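Teaching the arm to pour tea by remote control

This page describes how we record pouring demonstrations in the Kustia project. You move a small leader arm with your hand, the big arm follows, and the program Mamo writes down the joint positions and the camera pictures. I assume that your two arms are already connected and that Mamo sees both cameras, the fixed one and the one at the wrist. If it doesn't, please read the Kallo setup page first.

Step 1. Prepare the table

Put the cups where you can reach them with the leader arm without standing up. Before the first recording, make a slow dry run over the whole area and watch the cables. The loop above the wrist must have enough length for the full turn of the hand. If it becomes tight in the dry run, give it more slack now, and repeat.

When you practice near a filled cup, bring the fingers down beside the rim, stop, and go back up. Do this until your hand is calm.

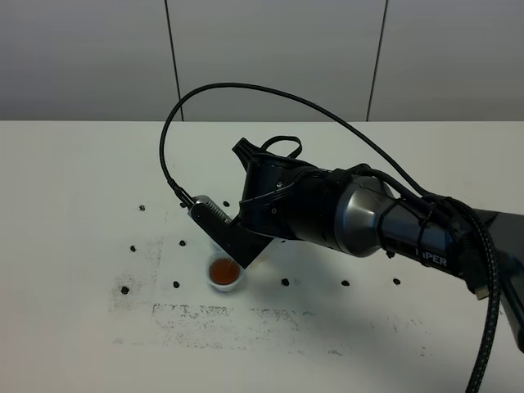
Step 2. Check the wrist view

Open the wrist view in Mamo and move the leader arm to the start pose. Both fingertips should be visible at the bottom of the view, with free table in front of them. Open the fingers completely. The trigger on the leader arm has a small dead zone, so squeeze and release it two or three times before you trust the number on the screen.

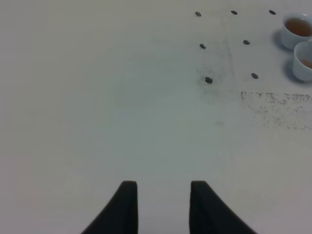
Wrist view with the fingers open and the cups at the right side.

Do not correct the camera angle between recordings. If somebody touched the camera, delete the session and start a new one. I know it hurts, but mixed angles cost us 5 days in August and I still find bad files from that time.

Step 3. Approach and grasp

Start the recording, wait 2 seconds with the arm still, then move. Come from above and keep the cup between the fingers during the last part of the way. Beginners often look only at the real table. Please look at the wrist view too, because the policy will have only the pictures and not your eyes.
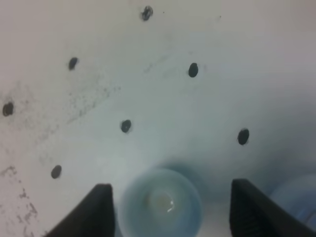

If you miss, you may try again inside the same recording – one small correction is useful for the training. Two or more corrections make a confusing demonstration, and I throw it away. Close the trigger slowly and hold it there. A soft cup changes its shape when you press too much.

Step 4. Lift and pour

Lift the teapot straight up first, and only then go sideways. Most people want to do both movements together, and then the pot touches a cup. 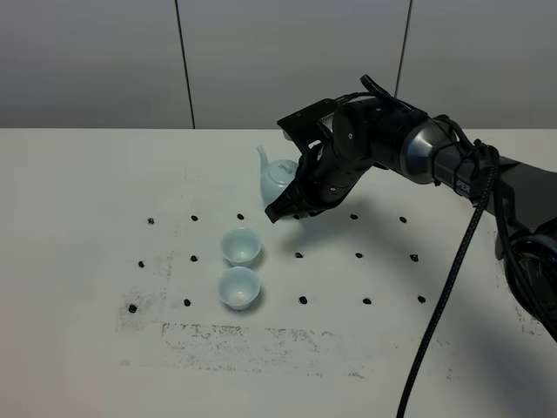
Height is the part that needs most practice. Train it with empty cups until you can repeat the same height 4 times one after another. Look also at the direction of the spout before you tilt. With the spout up and to the left, as in our position, and the pot a little to the right of the rear cup, the tilt goes to the left and you need only a small side movement. For the front cup, bring the arm toward you and keep the wrist angle as it was.

Step 5. Save and name the file

Put the pot down, open the fingers, go back to the start pose and stop the recording. A good pouring demonstration has almost 2000 frames with our settings. Write in the comment field which cup you used, front or rear, and whether you made a correction.

Last change of this page: March 19, 2020

© Prorkarer | Contact | Back to top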